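New table-clearing order adopted for shared desks at Navis site

Food goes first, liquids second and packaging last under revised instructions for the ground floor

By Retno Santoso

Staff at the Navis building in Skunevbridge have been given a fixed order for clearing shared tables after meals. The instructions came into force in February and apply to every desk on the ground floor where eating is allowed. They replace a one-line notice asking users to leave tables as they found them.

The typical load on such a table is mixed. Loose produce, divided trays, disposable cups and reusable bowls end up on one mat, along with items that belong to the desk and stay there, such as the lamp and the tissue box.

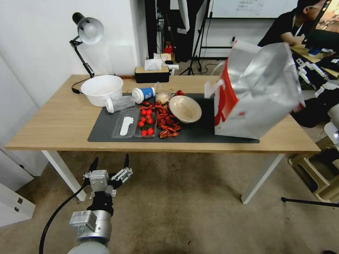
Under the old arrangement all of this tended to go into whichever bin was nearest. Paper cups were found in the food caddy and whole vegetables in general waste. Atonura, which collects from the site, rejected 27 sacks over the winter on grounds of contamination. Each rejected sack was charged at the general waste rate.

The new order has four steps. Unused food is set aside first, then food waste is taken off the mat. Cups are emptied and stood upright before they are moved. Trays and other packaging follow. Bowls and basins are washed and returned, and the mat is wiped in place. Desk fittings are not moved at any stage.

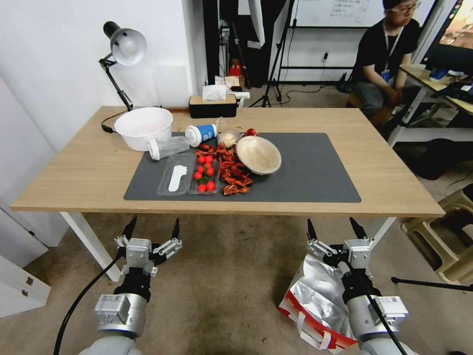 SKUNEVBRIDGE, February – The instructions were drawn up by Naa Agbeko, facilities lead at Navis, after a trial covering 62 cleared tables. Clearing was timed from the first item lifted to the mat being wiped, and the contents of each bin were checked afterwards.

Sorting errors fell by 50 per cent against the previous month. Clearing times did not change. Agbeko attributed this to the extra handling at the cup stage, which offset the time saved on packaging.

"Cups on their sides are the slow part," she said. "A person picks one up, finds there is a mouthful left in it, and walks to the sink. Then they come back and do the same with the next one. We now ask for all the cups to go in a single trip."

Paper and clear plastic cups are treated separately. Paper cups are stacked and placed in the cup tube by the sink. Clear plastic cups go with rigid plastics once drained. Glass jars are kept, rinsed and put on the shelf above the sink with their lids off.

Divided trays caused the most disagreement during the trial. A tray with fruit in one compartment and a spoon in the other was binned whole by some users and emptied by others. The instructions now require the compartments to be dealt with one at a time. Cutlery comes out first. Cherry tomatoes and similar small fruit are tipped into a bowl if they are still good, stems included, and the tray is rinsed only if there is residue in it.

Whole garlic bulbs are classed as unused food and go back to the store cupboard, as does anything else with its skin intact. Loose items without a container are gathered into the basin before they are carried. Nabila Tambunan, who supervises the evening clean, asked for this rule after small round items repeatedly rolled off mats and under the desks.

Insulated bags are to be closed and taken away by the person who brought them. Bags left on a table after 6 pm will be moved to the rack at reception. Any food inside will be thrown away the next morning.

The mats were supplied by Charvát and are dark grey. They are to be wiped with a damp cloth from the back edge to the front. Users have been asked not to lift them, as crumbs then fall behind the desk, where the lamp cables run. Spray cleaners are not to be used near the lamp base.

One change was made to the equipment. The single 100-litre general waste bin at the end of the room has been removed and three smaller containers put in its place, for food, rigid plastics and residual waste. Dimas Osman, who maintains the bins, said the large container had filled up with air.

"Trays were going in open side up with nothing inside them," he said. "The bin was full by mid-afternoon and I could lift it with one hand."

Hakim Tarigan, site contact at Atonura, said sacks from the building would continue to be inspected at the loading bay. The rejection threshold is unchanged. Shellfish waste, which was not covered by the old notice, is accepted in the food stream provided it is bagged and tied on the day.

A printed copy of the instructions will be fixed beside the sink. A shorter version for desks is being prepared, and Agbeko said it would leave out the section on jars. The upper floors are not included for now, as eating at desks is not permitted there.

Comments on the wording can be left with the facilities office until the end of the month.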